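Drirari - Collector's Edition (DVD)
Virnex Home Cinema

The family drama by Henríquez is now available in a two-disc box. The film runs 86 minutes and is presented in the original Spanish, with subtitles in English, French and Dutch. On the second disc you find 13 deleted scenes and a long talk with the main actors, recorded on a Sunday after the premiere.

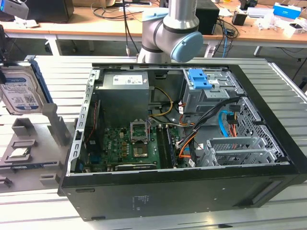

Desktop tower with open side, on the worktable.

The box contains also a booklet of 44 pages with set photos and the first draft of the last scene - it is quite different from the film. The discs play in all regions. Price: 50 euros, shipping not included. Orders placed before noon leave the same day.
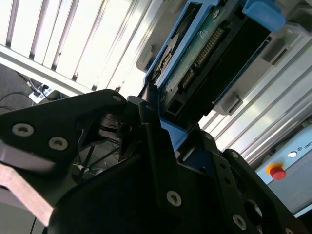
Nele Van der Linden wrote to us that she watched the deleted scenes two times, and that the one in the train station should have stayed in the film. She found the French subtitles a bit small on her television.

In stock. Also from this label: Tistinix (DVD only).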